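4.2 Feature flags and the rollback question

I'll admit I came to this part of the study with a grudge. Our team at Okari had been rolling back whole releases whenever one small thing broke, and I was fed up with it. So we put 6 services behind flags for a month and kept the other deployments exactly as they were, with the same people on call and the same grumbling in the chat channel.

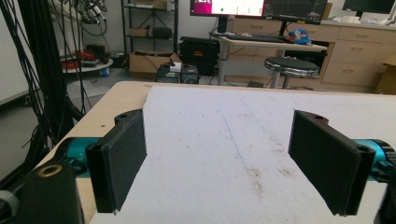

Raquel Peixoto thought a month was far too short and told me so before we'd even switched the first flag on. Flags look lovely when they're new, she said, and the trouble starts when old ones pile up and no one dares delete them. She wanted us to count stale flags as well as failed releases, and I gave in (she was right to push, as Section 5 shows).

Figure 4. One view from the work table.

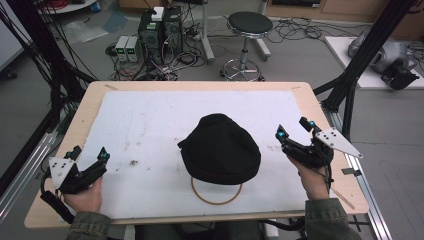 We settled on a simple rule: a flag that had been fully on for 20 days was stale, and its owner got a nudge from Kustness, our little reminder bot. Most people tidied up after the first nudge. The Barkalach service was the awkward one, with 4 stale flags at the end of the month, 2 of them tangled up in each other so that switching one off quietly broke the other!

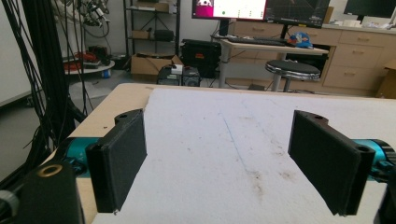 That tangle took me a whole afternoon to pick apart, and it changed how I read the rest of the results. Turning a flag off was quick every time we tried it, much quicker than a full rollback, but only the Baptista team had written down what each flag was supposed to do. Everyone else was relying on memory, me included. For the second run in November we made a one-line description compulsory, and the deploy tool refused any flag without one.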